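Right, desk clear-out thread, because I said I'd do it in December and I'm holding myself to it. Muting is allowed.

1/ Background: I do my Skillar orders at the same table I eat at. 31 parcels went out last month and I packed every one of them next to a bowl of cereal. Something had to give!

2/ Started with the paper. Old delivery notes, three tape measures (why), a Brultura catalogue I've been meaning to read since we moved to Asham. Recycling bag is full already – kettle on.

3/ The thing I dreaded most was the tabletop. It's a pale beige one and it shows every ring, every biro slip, every bit of label glue. I've been hiding it under a cloth for ages.
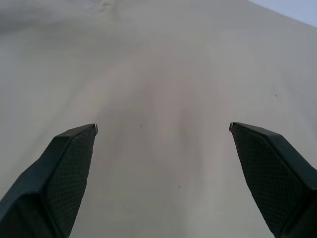

TABLETOP

4/ So smooth and pale! I'd forgotten how much I like that colour. Warm water, drop of washing-up liquid, soft cloth, then a dry cloth straight after. For label glue I use a dab of cooking oil and leave it 17 minutes (the length of one podcast episode, very scientific).

5/ Please don't use the green side of the sponge. I did that on my last table and you could see the scratches from the hallway.

6/ New rule: tape, scissors and labels live in the Chacko box on the shelf, and they go back there before tea. 2 pens allowed out. I know myself, so it's 2 and no more.

7/ A few of you asked about the cloth. It's going to the charity shop, I'm not covering the table up again.

8/ Next up is the drawer underneath, which currently doesn't shut. Might need a snack first. Back around four if anyone wants to keep me company – tell me what you do with spare cables!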